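Setting up a dish-rack task on the Wastinen two-arm kit
By the Flulico bench desk - February

The Wastinen kit ships with two arms, two grippers and a license for Wusley, the teaching software. Allow 20 minutes for this first task once the arms are bolted down and powered.

1. Lay the mat flat and put the rack where one arm can reach every slot without stretching.

2. Set the mug tree well clear of the rack. Mugs swing when bumped, so leave a hand's width on each side.

3. Put the toaster oven on the other arm's side, door facing the middle of the table.

4. In Wusley, open Stations and save the layout as a new station. Ours is 424.

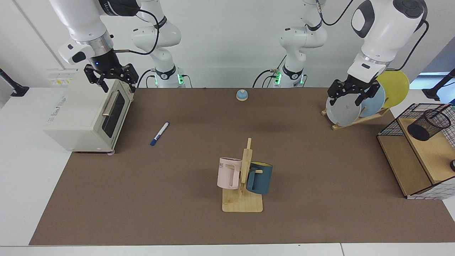
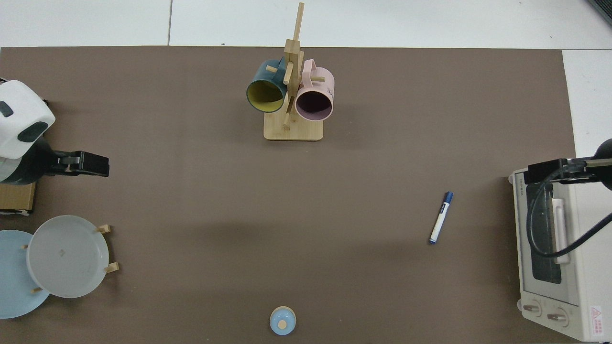

5. Teach the grip point on the rim of the front plate. Set grip force to 215 and save. The default is too low for plates - ours slipped twice.

6. Teach a lift straight up before any sideways move. If you skip the lift, the plate catches on the rack.

7. Run the task at slow speed with a hand near the stop button. If the arm pauses at the top of the lift, raise the timeout to 2 seconds.

The manual puts the grip settings under Maintenance, an odd place for them. Otherwise the setup is easy to follow.

Related
Chacko gripper pads: when to replace them
Backing up your Wusley stations
Wastinen kit: first week notes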